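## 5. Gloves, fingertips and wrist view

Applies to the Kolilura hand on the Zuccaro arm, Rillside cells. Revised August 8, 2025.

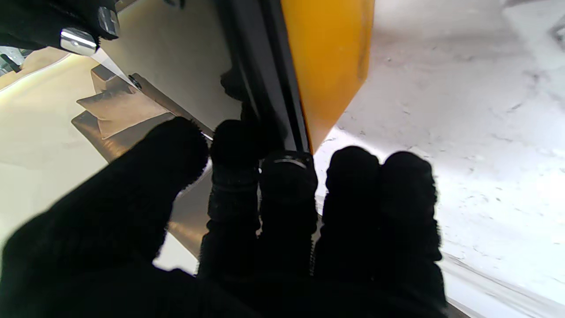 ### 5.1 Before you start

You will need:

- One black knit glove, correct hand
- Lint-free cloth
- Small flashlight
- The 2 mm hex key from the cell drawer
- The cell logbook

The wrist camera looks out over the palm, so the thumb is always the largest thing in the picture and is always out of focus. Do not try to sharpen it. Focus is set for the fingertips and the work surface beyond them.

**Caution:** The fingers can close when the hand controller restarts. Keep your own fingers out of the hand until step 3 of section 5.2 is complete.

### 5.2 Removing the old glove

1. In the Comon panel, choose **Service > Park Hand**. The arm raises and the hand opens.
2. Wait for the status line to read PARKED.
3. Turn the hand power switch to OFF and hang your tag on it. Arm power stays on so that the wrist does not sag.
4. Loosen the cuff clamp two turns with the hex key. Leave the screw in the clamp.
5. Take any ring or band off the fingertips and put it in the parts cup. Write down which finger it came from.
6. Roll the cuff toward the fingers, then pull each finger of the glove a little at a time. Do not pull the whole glove off by the thumb.
7. Wipe the bare fingers with the dry cloth. Solvent clouds the tip pads.

**Note:** If the glove snags at a knuckle, push it back, straighten that finger by hand and try again. A forced glove can pull a tendon cover out of its slot. If that happens, stop and see section 7.

### 5.3 Fitting the new glove

1. Turn the glove inside out and check for loose threads. Trim them. Do not burn them off.
2. Turn it right side out and slide it on, thumb first.
3. Work each fingertip down until the knit sits against the pad. A loose tip folds over when the finger touches a rail or an edge, and the controller reads the fold as contact.
4. Smooth the palm toward the wrist and tuck the cuff under the clamp.
5. Tighten the clamp until the cuff no longer slides. Do not tighten further.
6. Put any ring back on the finger it came from.
7. Remove your tag and turn hand power ON.

Gloves are changed after 2000 grasp cycles or as soon as a tip wears through. Reset the counter under **Service > Glove**. The counter does not reset itself when power is cycled.

### 5.4 Checking the wrist view

1. Jog the hand at low speed to the work surface, fingers extended.
2. Open the live view. Confirm that the thumb and all four fingers can be told apart.
3. Look at the fingers over the brightest part of the surface. Strong light from one side turns the black glove into a plain dark shape. This is acceptable as long as the outlines are clean.
4. If the outline of a finger breaks up in glare, lower the cell lamp one step and check again. Do not raise the camera gain to compensate.
5. Bring the fingertips lightly against a fixed edge and hold for 5 seconds. The contact readings should settle. If they drift, go back to section 5.3, step 3.
6. Save one still from the live view to the cell folder.

**Caution:** Fixed rails do not give. Approach them with **Soft Touch** switched on, and do not jog sideways while the tips are in contact.

### 5.5 Faults after a glove change

| Symptom | Likely cause | Action |
|---|---|---|
| Code 3635 at power-on | Cuff caught in the wrist gap | Power off, refit cuff |
| One finger slow to open | Glove twisted at the knuckle | Loosen and straighten |
| Contact shown with nothing touched | Folded tip | Refit fingertip |
| Dark haze at edge of view | Lint on camera window | Wipe with dry cloth |

If code 3635 comes back after the cuff has been refitted, leave the hand off and call Mafalda Azevedo. Spare gloves and cuff clamps are ordered through Remo Bortolotti. Enter the glove change in the logbook with your initials and the counter reading before the reset.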